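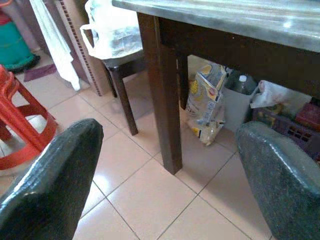
Re: [club-list] Table task, what's left before Nimholm

Sorry for the slow reply, typing this between two other things. Answers under yours.

On Jul 5, 2019, Wumpini Acheampong wrote:
> Can someone tell me where we are with the table task? The Nimholm
> form wants a task list and a run length. Also are we entering as
> Quansah or as the Clanidwood club, last time we put both and it
> caused a muddle.

Name first. Quansah is the robot, Clanidwood is the club. Put the club on the form pls, robot name goes in the small box at the bottom.

Task list: bowls, mug, fork and spoon. That's it. I know Tultummont did bottles in May but we haven't got the practice in and I'd sooner do the easy ones properly. Fork is still the worst. Too flat, fingers skate over the top of it, and if the spoon is next to it you get both or neither. Try coming in from the handle end, slower than feels right.

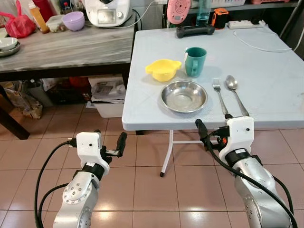

Same goes for whoever is driving the left arm, don't rush because the right one is waiting. We lost more runs to the arms getting in each others way than to dropped cutlery. One moves, the other holds. If you both need the middle, left goes first, always, then no one has to shout.

Run length: put 105 seconds. Best so far is under that but not by alot, and the rules knock off 8 points for going over your own declared time.

Practice runs: 25 wanted before we pack up, we have 20 that I'd call usable. Please write the bad ones down aswell, with a word or two on why. "Failed" is no help to me.

Wrist views: check both before each run, not after. If the fingers aren't showing on both sides of the view, stop and tell me, don't bend the mount back yourself.
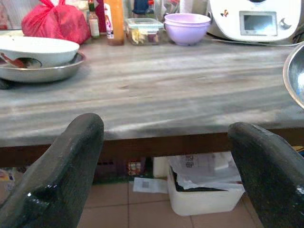

Still to do

- form, Wumpini, once you've got the above
- spare cable for the right arm
- new finger pads, I have the old measurements somewhere
- someone to write the half page on how the grippers work, first years welcome to have a go
- lifts to Nimholm, reply to the list not just to me

Got to run, more tonight if I get chance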